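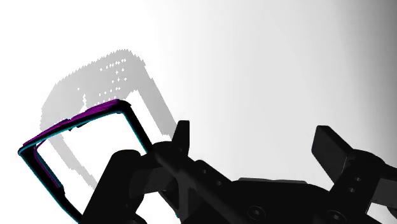

Kekinia Community Hall, Gorulora Road
Fire and general safety walk-through, August

Inspected by: Shanthi Weerakoon
With: Gaétan Dufour (bookings)

1. Front doors open from inside without a key: Yes
Left door drags on the mat. Trim the mat.

2. Exit signs lit: No
Stage door sign is out. Tube and battery both need replacing. Electrician booked.

3. Extinguishers in place and tagged: Yes
Kitchen unit is behind the bread trolley again. Trolley to live in the pantry.

4. Fire blanket within reach of stove: Yes
No comment.

5. Aisles clear with full seating: No
Chairs set out for 194. Back row blocks the side exit. Take out 2 chairs at that end and mark the floor with tape.

6. Hot water at hand basins: Pass
Measured 52 degrees at the kitchen sink, which is fine there. Washroom taps are on the mixer and were cooler.

7. Power boards and leads: Fail
Urn and pie warmer were sharing one board. Separated on the spot. The Leclerc urn has a nick in the cord near the plug and has been tagged out. Don't use it until it comes back.

8. First aid kit: Partly
Saline expired. Low on large dressings. Isabelle to restock, $400 left in the supplies budget.

9. Outside steps and rail: Yes
Bottom rail bracket is loose but holding. Jaxon has the right bolts.

10. Assembly point sign visible: No
Wattle has grown over it. Cut back to the fence line.

Items 2, 5 and 7 to be rechecked before the next hire. Copy to Thérèse Desjardins for the insurance folder.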